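Lorkumville Tool Comparison: Frequently Asked Questions

Rod, two-finger gripper and suction cup on the same arm and the same blocks. Page kept by Morenike Okafor and Jinfeng Cao.

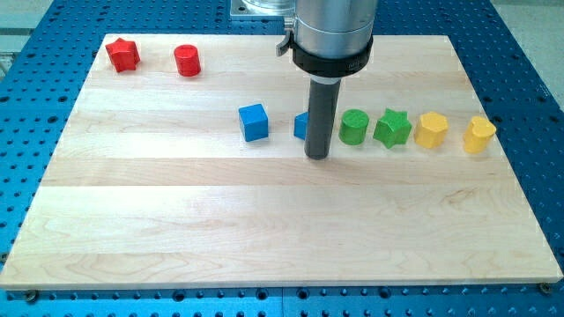 The rod tool over the wooden board, with the red blocks set apart at the back left.

What are you comparing?

Three end tools and two controllers. The tools are a plain rod, a two-finger gripper from Rampersad, and a small suction cup we put together in our own shop. The controllers are the older Vadimbridge unit and the newer Jestetti one. The arm, the board and the blocks stay the same for every run.

Why would anyone use a rod?

For pushing. A lot of sorting work on a flat surface can be done without picking anything up. A rod has no moving parts, weighs very little and gives the software only one contact point to think about. It can't stack blocks, and it can't lift one over another, so it sits out the stacking tests.

What are the tasks?

There are four.

Separate: move all blocks of one color away from the rest.
Line up: put the blocks in a row, in a color order given at the start.
Corner: bring one named block to a named corner of the board.
Stack: put one cube on top of another. Gripper and suction cup only.

The first three are scored for all tools. Stack has its own table and does not count toward the overall figures.

How many runs are in the results?

Nearly 3,000 across all tools and both controllers. Runs stopped by a person are kept in the data and marked as stopped. Runs where the camera lost its connection were thrown out and repeated.

How long does a run last?

The limit is 70 seconds. If the task isn't finished by then, the run counts as a failure, even when only one block is out of place. We had a longer limit at first. Nikola Stępień went through the early logs and found that runs still going after that point almost never recovered, and most of them were the tool chasing a block around in circles.

What counts as a success?

Every block the task names has to be inside its target area, upright, and still on the board. A block that has tipped over is a miss for that run. The target areas are drawn in software and are the same for all tools. For Line up, the gaps between blocks do not have to be even.

Which shapes are hardest?

The answer depends on the tool.

With the rod, stars are the worst. The tip slides into the notch between two points and the block turns instead of moving forward. Cylinders roll away if they tip, but standing up they push fairly well. Cubes are easy as long as you push near the middle of a face.

With the gripper, hearts give the most trouble. There is only one good pair of sides to hold, and if the fingers come in at the wrong angle the block squirts out. The hexagon is the easiest shape for the gripper.

The suction cup does well on anything with a flat top big enough to seal against. It had trouble with the red cylinder, and we moved that block to a separate line in the shape table.

Does color matter?

Color matters to the camera and not to the tools. Yellow on pale wood was the weak point early on. Under the ceiling lights the yellow blocks washed out and the detector sometimes lost their edges. Wenjie Xu lowered the exposure and turned off automatic white balance, and the problem mostly went away. The blue blocks were found reliably from the start.

Why a wooden board and not the bare table?

The table top is full of mounting holes, and small blocks catch on them when pushed. The board also gives a lighter background. It does have seams between the strips, and we checked whether the seams slow a block down. Pushing across a seam and pushing along it gave results too close to separate.

How close does the rod get to the board?

In our setup the travel height is set well above the blocks and the push height is 10 millimeters above the wood. Lower is better for not tipping blocks, but the board is not perfectly flat and we scraped it twice in the first week. If you copy this, measure your board at all four corners before you pick a height.

Do I need a force sensor?

You don't for the rod. We ran it with position control only and relied on the arm's own collision stop. For the gripper we used the current reading from the finger motor to tell whether something was held. It is a rough signal – fine for wooden blocks, and probably not good enough for anything soft.

How do the two controllers compare?

The Jestetti unit is smoother at low speed and the paths are easier to repeat. The Vadimbridge unit starts up faster and its error messages make more sense. On Separate and Corner, we saw no difference in success that we would trust. On Line up, the Jestetti unit came out ahead with the rod and level with the other tools. Tarık Gündoğdu is rerunning that part with the cables swapped, to rule out a delay in the camera link.

How long does it take to change tools?

The change itself takes a couple of minutes. Calibration afterward takes longer. Our routine touches a set of known points on the board and takes 165 seconds if nothing goes wrong. We run it after every tool change and again first thing in the morning. Skipping it after a change back to the same tool looked safe until we tried it. The rod came back slightly off, enough to miss the edge of a cube.

Can I use my own blocks?

Yes, if they are painted in solid colors and stand up by themselves. Glossy paint is harder for the camera. Very light blocks slide too far after a push, and you will need to bring the speed down.

Where are the raw logs?

They are on the shared drive, sorted by tool and then by controller. Video is kept only for failed and stopped runs. If you need a log from before July, ask Jinfeng. Those files use the old column names and have to be converted.

Will you test other grippers?

A soft three-finger gripper is next on the list. We would also like to try the rod with a rubber tip, which may help with the stars. Requests can go to Morenike, along with the weight of the tool and a drawing of its mounting plate.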